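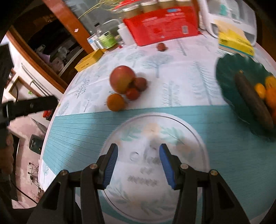 Chapter 5
Reading Text in Forms and Receipts

In the last chapter we trained a model to recognize single printed characters. Few people need that on its own. What a business wants from a scanned receipt is a total, a date and the name of the seller, each in the right column of a table.

This chapter is about the steps between the scan and the table. We treat them first as separate stages – finding the text, reading it, and deciding what each piece means – and then look at models that learn all of them together.

5.1 The Leltport receipts

Most of the examples use the Leltport set, which holds 2352 scanned receipts from shops and repair garages. Anderson Guimarães and Siham Hajji labeled it by hand over one August. Every receipt has up to 14 labeled fields, though many leave some of them blank. A parking receipt, for instance, has no item list.

The set is small by current standards. You can train on it overnight with a single graphics card, and you can look through your errors one at a time, which we ask you to do in several exercises.

5.2 Where mistakes come from

Suppose the text finder draws its box too tight and drops the last digit of a price. The reader then does its job perfectly and returns 14.9 where the paper says 14.95. No later stage can see the missing digit. Errors of this kind are called cascading errors, and they are the main argument for training the stages together.

A joint model has its own costs. It needs more labeled data, and when it gives a wrong total it is harder to tell which part failed. The Wieser model in Section 5.4 is a compromise: the stages share their early layers but keep separate outputs that can be checked.

Before you go on, make sure you are comfortable with convolution layers and with edit distance. We use edit distance to score each field, starting with the seller name, where spelling varies most.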